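How to Collect Demonstrations for a Bag-Folding Policy Without Fooling Yourself

Most guides to collecting manipulation data are written by people who are selling something: a gripper, a labeling service, or a model that supposedly needs very little data. I run collection for a small group and have nothing to sell. What follows is the procedure we use for soft, badly behaved objects, mainly shopping bags, with hand-held grippers. I have doubts about parts of it and I'll say where they are.

You should already have a pair of hand-held grippers that record finger opening and pose, a head camera, and a way to put all the streams on one clock. If you don't have the last one, stop and fix it. Nothing below will save you from a drifting clock.

Step 1. Write down what counts as done

Do this before anyone picks up a gripper. "Fold the bag" is not a task definition. Ours says that the bag starts crumpled, both hands start off the bag, and the episode ends when the bag lies flat, is folded in half twice, and both grippers have let go. The second fold has to stay down for two seconds after release. Plastic springs back, and without the two-second rule you will fill a drive with episodes that end a moment before the bag opens up again.

Have someone outside the project read the definition and sort a dozen finished bags into pass and fail. If that person disagrees with you on more than one, rewrite it. We went through four versions.

Step 2. Decide how the bag starts

This is where I think most public bag data is weaker than its authors admit. People say the start is randomized. Then you watch the recordings and see the same operator dropping the bag from the same height with the same hand, and it lands in much the same lump every time.

We use a short deck of cards. Each card gives a way of crumpling (squeeze into a ball, drop, twist once, push together from two sides) and which way the handle should face. The operator draws a card, does what it says, and logs the card number. It's slow and operators dislike it. They will start skipping it by the afternoon unless the recorder refuses to start without a card number, so make the recorder refuse.

Step 3. Set up the table and leave it alone

Cover the tabletop with something plain and matte. Tape the cover down underneath, where the fingers won't catch on it. Route the gripper cables down the outer sides of the table so they don't drag across the work, and leave enough slack that the operator can reach the far edge without feeling a tug. A tug shows up in the pose data as a little hitch, and a model will learn the hitch quite happily.

Then decide what else is allowed on the table. A completely bare surface gives you a policy that has only ever met a bare surface. A cluttered one gives you fewer usable episodes per hour. We settled on one extra object at most, changed once per block, and never in the direct path of the fold. I can't prove this is the right amount. Anyone who tells you they can should be asked for the ablation.

Step 4. Find the edge before you pull

Tell operators to pinch a single layer near an opening or a corner and lift it a short way before committing. With thin plastic, the temptation is to grab the middle of the mound and shake, as you would with your fingers. It works for a person. It produces recordings in which the bag is a blur and the useful part of the motion lasts a few frames.
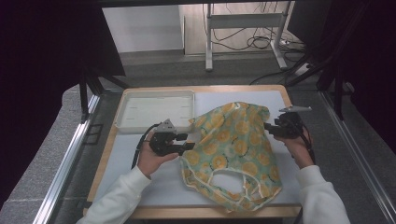
Once one gripper has a fold and is holding it up, the other should come in low and take a second grip as far from the first as it can reach. Then pull apart slowly. If the second grip misses, let the operator try again within the same episode, and keep the recording. Recoveries are worth more to us than clean runs, within reason. We allow three attempts at any one grip and then call the episode failed.

Please don't let operators help with a knuckle, a sleeve, or the back of a hand. The robot has none of these. It happens constantly, it's hard to catch from a single view, and the person doing it usually has no idea. Sleeves worn to the wrist at least make it easier to spot in review.

Step 5. Keep the pace honest

Operators speed up, and they should be allowed to, up to a point. Past that point they begin making moves the arm can't follow. We compare gripper speed in each episode with the limit of the arm we plan to use and flag anything that goes over for more than a brief moment. Flagged episodes aren't thrown out automatically. Somebody looks at them.

Be wary of episode counts as a measure of a good shift. The moment you put a number on a whiteboard, you will get that number. In our first block we recorded 839 episodes and were pleased with ourselves. After review, 402 met the written definition. Most of the rejects had ended too early, and a depressing share used starts that were too close to one another to be worth keeping. The operators had done what we rewarded.

Step 6. Review with the sound off and the name hidden

Reviewers go easy on people they like. Strip the operator's name, shuffle the order, and play each episode at double speed with the task definition open next to it. Mark three fields only: pass or fail, number of missed grips, and whether anything other than the gripper fingers touched the bag. We used to have eleven fields. Reviewers filled in the last eight with whatever they had put for the previous episode.

Hadiza Tamuno, who set up our review process, also slips in a handful of episodes the reviewer has already marked, to see if they get the same answer. Agreement on pass or fail was good from the start. Agreement on missed grips was poor, and it stayed poor until we wrote down that closing the fingers on air counts and brushing the plastic with open fingers doesn't.

Step 7. Hold out whole bags

If you split your data at random, the same bag will sit in both training and test sets and your numbers will look wonderful. Split by bag. Better still, split by material as well, so that at least one kind of plastic never appears in training. We keep 176 episodes this way, recorded on bags that stay in a locked drawer between sessions, and the score on those is the only one I quote to anyone.

The gap between the two splits was large enough that I no longer take bag-handling results seriously when a paper doesn't say how the split was made. I've written to several authors to ask. Some answered.

Printed patterns matter more than I expected here. A bag with a busy, repeating print gives the vision side plenty to hang on to, and it may learn the print in place of the shape. Mix in plain bags and see-through ones. The see-through ones are miserable to work with and will drag your average down. Use them anyway.

Step 8. Train early, on too little

Don't wait until collection is finished. Train something on the first small batch, put it on the arm, and watch it fail. Ours reached for the correct corner and then froze, because our operators had a habit of pausing there to think. You could see the pause in the data once you knew to look. We trimmed the pauses, asked people to plan before pressing record, and the freezing mostly went away. I say mostly. It still comes back with twisted starts.

What I still don't trust

Hand-held grippers are cheaper and quicker than teleoperating an arm, and for now I'd choose them again. But a person holding a gripper feels the plastic through the fingers, and that feeling steers the next move without leaving any trace in the recording. I don't know how much of a good demonstration depends on it. We have a batch of 294 teleoperated episodes for comparison, collected in August, and the results so far point in different directions depending on the bag.

If you try this with cloth bags, change the release rule first. Two seconds is meaningless for cotton, which stays where you put it, and your reviewers will be sitting through dead time at the end of every episode.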